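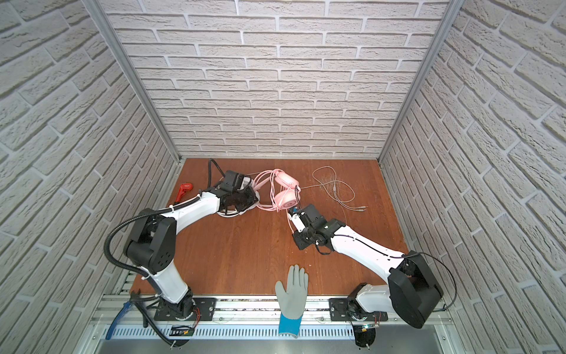
Pink headphones on the bench at the Akstead open day, with one arm at each side.

Cord tips I picked up from a pair of robots

I write mostly about drawers, closets and the awful shelf over the dryer, so an open day at a robot workshop isn't my usual outing. But Akstead is a short drive from us, the flyer said there would be arms handling "everyday household items," and I am a sucker for anything with the word household in it. I went for the coffee and stayed 105 minutes (I know that because it's what the parking machine charged me for).

The demonstration I liked best was headphones and cords. That's all! Two arms, a wood-grain work surface, white brick on the walls, and a bunch of cords in the kind of mess I have in my own kitchen drawer. The guide explained that soft, bendy stuff is much harder for a machine than boxes or cans, because a cord never lies the same way two times running. Well, welcome to my house.

I stood there scribbling on the back of the flyer, and most of what I scribbled was about my own cords. So this is a tips page after all.

Pin one part, pull another

One arm had its gripper pressed down on the headband and the other had hold of a strand of the pink cable. I never do this. I pick up the whole clump, hold it in the air and shake it, and every loop slides tighter. Since the visit I've been putting the heavy part flat on the counter with one hand on top of it and working the cord with the other. It's slower for the first few seconds and then a lot faster.

Find the plug first

The guide's advice for people (the robots have their own way of going about it, which I didn't follow at all) was to look for the plug before touching anything. The plug end is the end that has to travel back through the loops. If you start at the earcup you are only moving the knot along. I tried it on a tangle I'd had in a shoe box since April and it came apart while the kettle was boiling.

If the plug is a fat one, wrap a bit of painter's tape around it so it makes a smooth little bullet. Take the tape off afterward or it gets gummy – ask me how I found out.

Use a flat, hard surface

I used to sort cords on the couch. Fabric grabs them, and small adapters go straight down between the cushions. A table is better, and a table with a good lamp is better still. Scuffs don't matter.

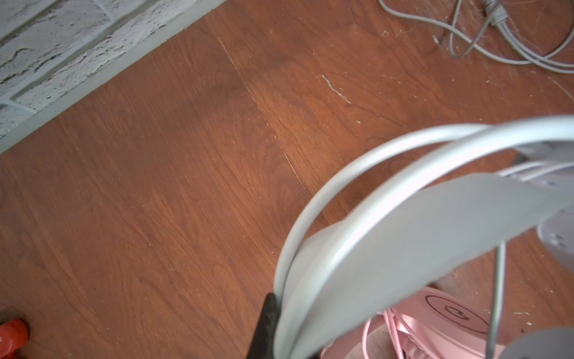
Next, give every cord its own patch of space before you start on the worst one. I lay mine out left to right: phone cords, headphone cords, then the gray ones whose purpose has been forgotten by the whole family. Anything that isn't a cord goes in a bowl. If I skip the bowl, I end up with batteries and a tape measure woven into the pile.

Loose coils, never tight ones

Please stop winding the cord around the headphones. I did it for years, nice and tight around the band, and I've thrown out two pairs that crackled on one side. The weak spot is where the cord goes into the earcup, so leave some slack there. Make a loose coil as wide as your hand, let it follow the curl it already has, and close it with a strip of hook-and-loop tape. Bread bag ties work too, but the wire inside pokes through eventually.

Over-ear pairs with a big band are easy to store. Lay the pair on its side in a shallow drawer, with the coil inside the loop of the band where there's nothing else going on anyway. No hook needed, and no special stand. 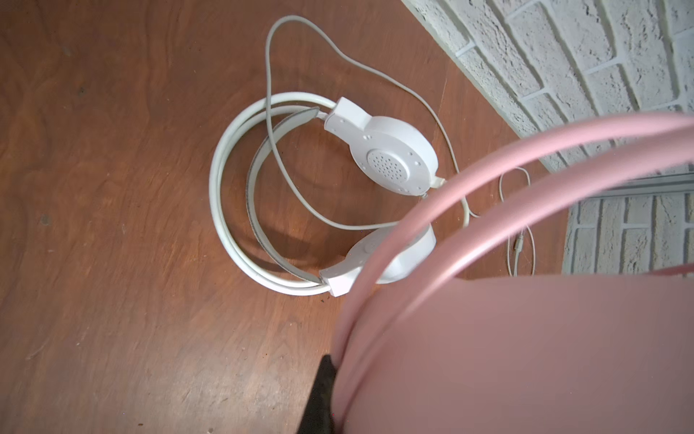 White over-ear pair on its side, plenty of room inside the band.

My cord drawer, redone

When I got home I cleared out the whole drawer. I use three shallow trays and I have a rule of 5 cords to a tray, and if a sixth turns up then something has to go. Each coil gets a paper tag folded over the tape with the name of the thing it belongs to. Write it in pencil, because gadgets get replaced and cords get passed along.

Cords with cracked covering don't get a tag. Those go in the electronics recycling, along with any plug that feels loose in the socket. I don't tape up charger cords anymore, and you shouldn't either.

A wipe with a barely damp cloth takes the stickiness off an old cord. Unplug it first, pull the cloth toward the plug, and let it dry fully before you coil it.

If you go yourself

The Akstead people were very patient with questions, including mine about whether an arm could fold a fitted sheet (a long pause, then a laugh). Wear comfortable shoes, as there's nowhere to sit near the benches. The sign-up sheet by the door also listed visits at Prulton and Mapplebeck, and I've put my name down for Mapplebeck. If they do anything with plastic lids and the containers they're supposed to match, I'll be writing it all down.

Posted 2024-08-17 in Drawers and Closets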